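Fevorcombe Geschirr: Bilder zum Einräumen von Tellern

LIESMICH zur Sammlung, Stand April

Inhalt

Die Sammlung Fevorcombe Geschirr enthält 200 Bildfolgen vom Einräumen, Umstellen und Herausnehmen einzelner Geschirrteile. Es geht fast ausschließlich um Teller: Speiseteller, Frühstücksteller und einige tiefe Teller. Schalen kommen nur in der Gruppe "gemischt" vor, Besteck und Gläser gar nicht. Aufgebaut wurde die Sammlung, um Glasur, Dekor und Randform von Keramik bei wechselndem Licht und aus kurzer Entfernung vergleichen zu können.

Von den 200 Folgen sind 165 vollständig beschriftet. Die übrigen liegen im Ordner rest und haben nur eine Kurzangabe zur Tellerart. Wer mit dem Dekor arbeiten will, sollte rest weglassen.

Aufbau der Ordner

teller_einfarbig: Teller mit durchgehender Glasur, hell und dunkel
teller_bemalt: Teller mit Pinseldekor oder mehrfarbiger Fläche
gemischt: bemalte und einfarbige Teile nebeneinander, auch Schalen
rest: Folgen ohne vollständige Beschriftung
listen: Tabellen zu Tellern, Stellplätzen und Beleuchtung

Jede Folge liegt in einem eigenen Unterordner. Darin befinden sich die Einzelbilder und eine Textdatei notiz.txt. Die Nummerierung ist nicht lückenlos, weil unscharfe Folgen vor der Veröffentlichung entfernt und die Nummern danach nicht neu vergeben wurden.

Geschirr

Das Geschirr stammt aus zwei Beständen. Der Bestand Mollen umfasst die einfarbigen Teller, der Bestand Okeke die bemalten. Beide Bestände wurden gebraucht übernommen. Einzelne Teller haben kleine Abplatzungen am Standring; sie stehen in listen/teller.csv in der Spalte schaden. Teller mit Sprüngen durch die ganze Fläche wurden nicht verwendet.
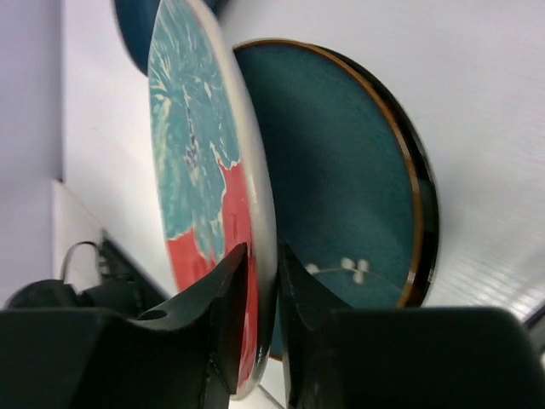

Die Beschriftung des Dekors folgt festen Regeln. Als Grundfarbe gilt die Farbe mit dem größten sichtbaren Anteil, als Nebenfarbe die nächstgrößere. Der Rand wird immer getrennt erfasst, auch wenn er dieselbe Farbe hat wie die Fläche. Bei einem Teller mit blaugrünem Pinselwerk oben, korallenroter Fläche darunter und weißem Rand stehen also drei Einträge in der Zeile. Cremefarbene Streifen innerhalb des Pinselwerks bekommen keinen eigenen Eintrag und werden unter dekor_detail vermerkt. Verläuft die Grenze zwischen zwei Farbflächen wellig, steht in der Spalte grenze der Wert w, bei gerader Grenze der Wert g. Ein zweiter Teller dahinter, etwa mit dunkler Glasur in Petrol, wird als hintergrundteller geführt und nur mit der Glasurfarbe beschriftet.

Spalten in listen/teller.csv

teller_id: laufende Kennung des Tellers
bestand: Mollen oder Okeke
grundfarbe, nebenfarbe, randfarbe: Farbwort aus der Liste farben.txt
dekor_detail: freier Text, höchstens eine Zeile
grenze: w, g oder leer
glanz: matt, seidig oder glänzend
schaden: leer, rand oder standring

Zwischen Türkis, Blaugrün und Petrol wurde beim Beschriften nicht immer einheitlich entschieden. In farben.txt sind die drei Wörter deshalb zu einer Obergruppe zusammengefasst. Für Auswertungen empfiehlt sich diese Obergruppe. Bei Rot und Koralle gilt dasselbe.

Stellplätze

Das Abtropfgestell Fastlow hat 6 Fächer. Fach 1 liegt links, Fach 6 rechts, jeweils von der Seite gesehen, von der eingeräumt wird. In den meisten Folgen sind höchstens 3 Fächer belegt. Große Speiseteller brauchen ein freies Nachbarfach, sonst stoßen die Ränder aneinander. In einigen frühen Folgen wurde das nicht beachtet; sie tragen in notiz.txt den Vermerk "eng". Nicht alle Folgen wurden mit dem Gestell aufgenommen, der jeweilige Aufbau steht in listen/stellplaetze.csv.

Beleuchtung

Es gibt zwei Einstellungen: Tageslicht vom Fenster und Deckenlicht. Glänzende Ränder zeigen in beiden Fällen Lichtkanten. Diese sind nicht als Farbe zu werten. Bei sehr dunklen Glasuren ist der Unterschied zwischen Fläche und Schatten stellenweise gering, hier wurde nach dem Originalteller und nicht nach dem Bild beschriftet.

Bekannte Mängel

Die Maße der Teller fehlen für den Bestand Okeke.
Tiefe Teller sind unterrepräsentiert.
In gemischt sind zwei Schalen unter derselben Kennung geführt.
Die Spalte glanz ist in rest durchgehend leer.

Nutzung

Die Sammlung darf für Lehre und Forschung verwendet und verändert weitergegeben werden. Bei Weitergabe ist diese Datei beizulegen. Korrekturen an der Beschriftung bitte immer mit teller_id und Nummer der Folge melden, sonst lassen sie sich nicht zuordnen.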